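Das Wahlpflichtseminar »Zweihändige Manipulation« der Hochschule Odum berichtet in diesem Beitrag über den Stand der studentischen Projekte im März.

In der Projektgruppe Zamness arbeiten die Studierenden an zwei Roboterarmen mit mehrfingrigen Händen. Gegenstand des Semesters ist das abgestimmte Greifen mit beiden Händen.

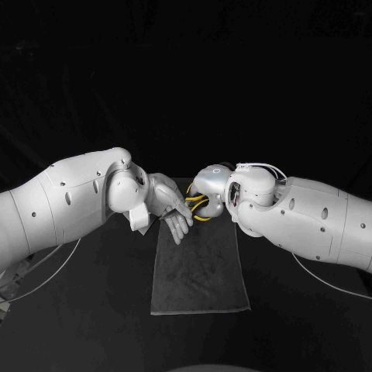
Welche Vorkenntnisse werden für die Teilnahme erwartet?
Vorausgesetzt werden die bestandene Prüfung in Technischer Mechanik und Grundkenntnisse in Python. Erfahrung mit Robotern ist nicht erforderlich.

Die fachliche Leitung liegt bei Bahman Ghaffari. Shahab Rashti betreut die Laborzeiten und nimmt die Versuchsprotokolle entgegen. Jedes Team führt sein Protokoll handschriftlich und überträgt es vor der nächsten Sitzung in die gemeinsame Ablage.

Besondere Aufmerksamkeit gilt in diesem Semester weichen und dünnen Materialien. Ein Tuch verändert seine Form bei jeder Berührung, sodass eine einmal geplante Griffposition rasch ihre Gültigkeit verliert.

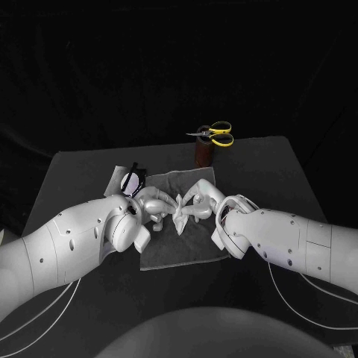
Die Teams haben daher den Auftrag erhalten, Abbruchkriterien schriftlich festzulegen, bevor eine Versuchsreihe beginnt. Eine Reihe umfasst 30 Durchgänge. Fehlversuche sind vollständig zu dokumentieren und fließen in die Bewertung des Protokolls ein, nicht in die des Teams.

Zum Aufgabenkatalog gehört auch der Umgang mit einer Tuchmaske für das Gesicht. Augen-, Nasen- und Mundöffnungen erschweren die Wahl geeigneter Griffpunkte. Die Masken werden auf einer Stoffunterlage abgelegt.

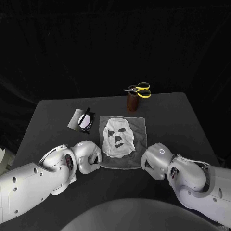 Wie setzt sich die Abschlussnote zusammen?
Bewertet werden das Versuchsprotokoll, ein schriftlicher Bericht und eine mündliche Vorstellung im Labor. Das Protokoll zählt doppelt.

Die nächste offene Laborstunde findet am Mittwoch statt. Interessierte Studierende anderer Fachbereiche melden sich bitte vorab bei Shahab Rashti an.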